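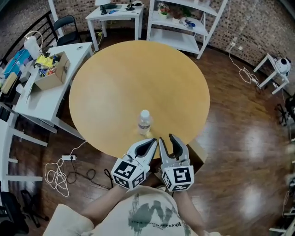
Figure 3. Living area of household 6, with round table, desk and open box of snacks.

3.2 Where small items come to rest

Households in the Irkley sample used low tables and desks for different lengths of time. A drink put on a table was usually moved again the same day. Things on a desk stayed longer, and food kept in its delivery box stayed longest of all. In household 6 (Figure 3) the snack packets were never unpacked into a cupboard. The resident told us the box was the cupboard.

Cables followed a similar pattern. Power strips were left on the floor where they had first been plugged in, and furniture was arranged to suit them. Szabó and Tilahun coded floor cables as a separate category — neither stored nor in use — after the February pilot, when the two coders had disagreed on them more than on anything else.

We did not ask residents to tidy before a visit. Two did so anyway, and their records were kept in the set but left out of Table 4. Colour of furniture was noted at first and later dropped, as it had no bearing on where items were placed.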